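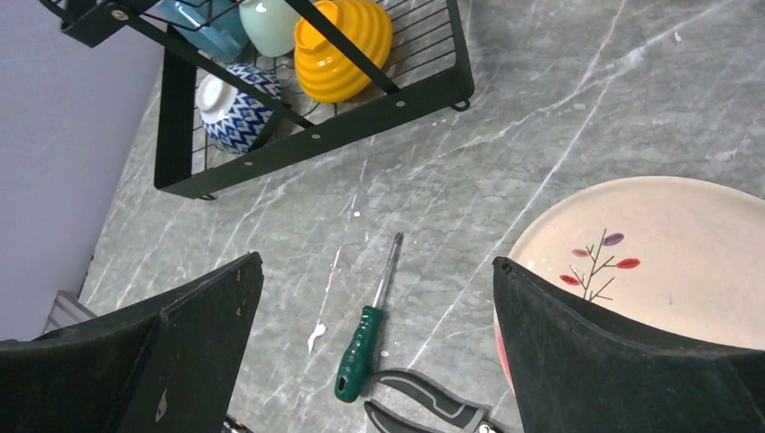
Anathi Dlamini wanted to know if the robot ever gets bored of putting things away. It doesn't. A robot has no feelings about its work, so it can do the same job over and over.

Robots at work: open day at Burnel
Last updated: January
Posted Sunday by the Junior News Desk
Print this page | E-mail this page

Burnel is a workshop where people teach robots to do jobs around the home. Once a year it opens its doors to school groups. This year 151 kids came through.

The robot in the kitchen demonstration is called Stosari. It has two arms, and each arm has a gripper at the end - a bit like your thumb and one finger. The arms are bolted to a rail so they can't tip over.

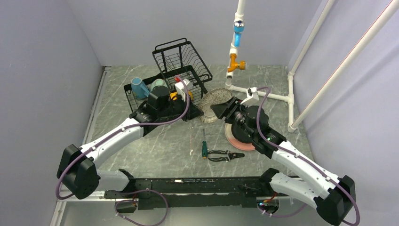
Picking up a plate is easy for you. Your skin tells you how hard you are squeezing, and your eyes tell you where the edge is. A robot has to work this out with cameras and a computer program. If it squeezes too hard, the plate could crack. If it doesn't squeeze hard enough, the plate will slip.

Tools are tricky in a different way. A screwdriver is thick at one end and thin at the other, so the robot has to choose where to hold it.

The program learns from practice runs. The team at Burnel recorded 201 of them before the open day. Some runs went wrong, and those were kept too.

Visitors had to stay behind the yellow line while the arms were switched on. Question time was 5 minutes for each group.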